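Radcombe Neighbors Board > Yards & Open Ground > What to do with the old clay field?

Started by porchlight_dee
Hello everyone! We moved here in December and our back gate opens right onto the big clay field, the one the Bestow people sold back to the town. My kids adore it, my washing machine less so. I heard there may be a plan to seed it with grass and I wanted to ask those of you who have been here longer what you think – is it worth it, or will it be a mud bath by spring whatever anyone does?

Reply from gus_on_slaoui
Welcome, Dee! We're over on Slaoui Road, so we look at the field from the other end. I'm all for grass. They seeded a strip when my daughters were little and it came up beautifully, then everybody walked on it before it had rooted and that was the end of that. Fence it for one summer and you'd have a real meadow.

Reply from tamsin77
I have to disagree with Gus, though I'm fond of him and his tomatoes. The bare ground is what makes it good. You can ride a bike on it, draw on it with a stick, fly a kite without getting tangled up in anything. The quote for topsoil was up to $400 a load, and we'd need a lot of loads.

Reply from gus_on_slaoui
It was $405, Tamsin, and that was with delivery :) But I take the point about bikes.

Reply from Souad Ezzat
I've walked that field with children for years, first mine and now my sister's, and I come down somewhere between you two. Leave the middle open and plant the edge by the trees, where hardly anyone runs. For Dee, a few things I've learned about going out there with little ones:

1. Keep one pair of shoes for the field and leave them outside the door. The red does come out of canvas, but it takes soaking overnight in cold water and a good deal of patience (and my husband's white sneakers never did recover).

2. Go on a gray day if you can. There's no shade at all in the middle, and under thick cloud you can stay out as long as you please, one grown-up with a child on either side and all that open ground ahead of you.

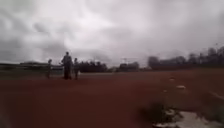 3. Bring a snack. Mine will walk twice as far for a Biteo bar, and I'm not too proud to admit that I will too.

Reply from porchlight_dee
Souad, thank you, this is lovely! Cold water – I've been using hot all this time. I like the idea of planting only the edge. Would clover take in clay, does anyone know?

Reply from tamsin77
Clover would do fine. Edge only and you have my vote.

Reply from gus_on_slaoui
I still want my meadow, but I've got half a sack of clover seed in the shed and you're welcome to it, Dee.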